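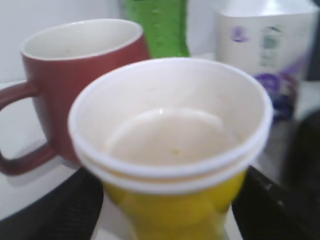

Figure 2. Yellow cup with a white rim and a little beige liquid left at the bottom, next to a dark red mug.

6 min read

4.2 What people leave in the cup

I'll admit this was the part of the study I looked forward to most, and also the part I had planned for the least. We went in wanting to know which cups people reach for in a shared kitchen. Then Dorottya Nyitrai started writing down what was left at the bottom of them (in pencil, on the back of our sign-up sheet!) and her notes were so much better than my questions that we built a whole section out of them.

Take Figure 2. The yellow cup has a shallow pool of something milky sitting in it, light tan, not even deep enough to call a sip. We coded this as a "floor," our word for liquid that covers the flat bottom of a cup and stops there. The red mug behind it looks empty, so it went in as a "clear." Neither code says anything about what the drink was. Bogdan Domański wanted us to guess, coffee or tea, and we argued over it for most of a lunch, but a pale milky drink could be either one and I didn't want guesses in the table.

Across the study we logged 210 cups and mugs, and 91 of them were floors. That is a lot of last sips! When I asked people why they stop there, the answers were mostly shrugs. Jhair Arango told me the last bit is "the cold bit," and a few others said they get pulled away and forget. One person at the Plasodness office said she leaves it so the cup won't look finished and get taken to the sink - I had never thought of that, and now I do it too.

Color came up more than I expected. White interiors make a floor very easy to spot, as with both vessels in Figure 2, and people told us they felt a bit guilty when they could see it. With dark interiors they often didn't know anything was left until they tipped the cup. We did not set out to test this and I wouldn't lean on it too hard, but Eugeniusz Szewczyk is picking it up in the follow-up work at Flinura, where the kitchen has a much wider mix of mugs.

One note on coding. When a cup looked like two cups, one inside the other, we scored only the inner one and left the outer one alone. Damian Laskowska and I coded these separately and then compared sheets, and we disagreed on six of them. In every case the argument was over whether a thin ring of drink counted as a floor. We decided that it didn't, and moved all six to "trace," the code described in the next section.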